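Open Day at the Kumberg Pottery Works
August 12, 2023

The Kumberg works opens its gates to the public once a year, and the parking lot was designed for the other 364 days. I left the car in a field behind the Fumel feed store and walked back along the road with a line of other people who had also read that there was ample parking.

Admission was free. The factory shop, which you pass through on the way in and again on the way out, was not.

Tours left from the old packing hall, and I had ticket number 242. They were calling 97. I spent the wait at the exhibit on the history of glaze, and I now know more about feldspar than I can use.

The tour itself was very good. You start in the clay store, a cold room that smells like a riverbank, and go up a metal stair to the forming floor, where the Zurkari press turns out 708 bowls an hour. It makes a noise like somebody dropping a suitcase, once for each bowl. Our guide gave her talk directly beside it. I caught "moisture" and possibly "Belgium."

The kiln is 80 feet long and the bowls ride through it on little cars at the speed of a Sunday line at the bank. Everyone in our group found a reason to stand at the warm end. A boy asked what happens if you go through it yourself, and the guide said he would come out smaller, since everything does. Clay shrinks in the fire, so every mold is made too large on purpose. I liked that more than anything in the exhibit.

After that came the seconds room, where bowls with a pinhole or a wobble are sold by weight. I went in with no intention of buying a bowl - we have bowls - and watched a woman in a sun hat clear a whole shelf with her forearm.

Lunch was a sausage from the Wu stand by the loading dock, eaten standing up. The line was shorter than the one for the tour and the mustard was better than it needed to be.

Go early, wear shoes you don't mind getting gray, and skip the glaze film unless it's raining. The shuttle back to Fumel runs every half hour, or did until three. 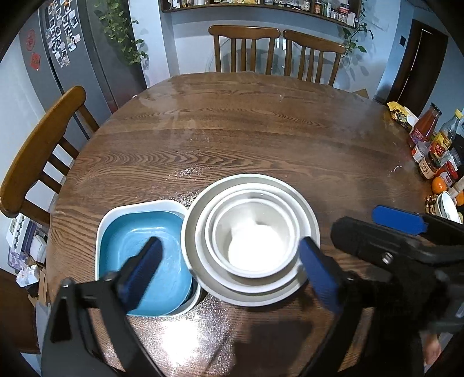
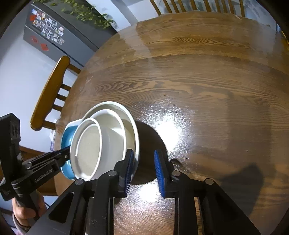 White bowls, nested, with a blue container beside or behind them, on a round wooden table.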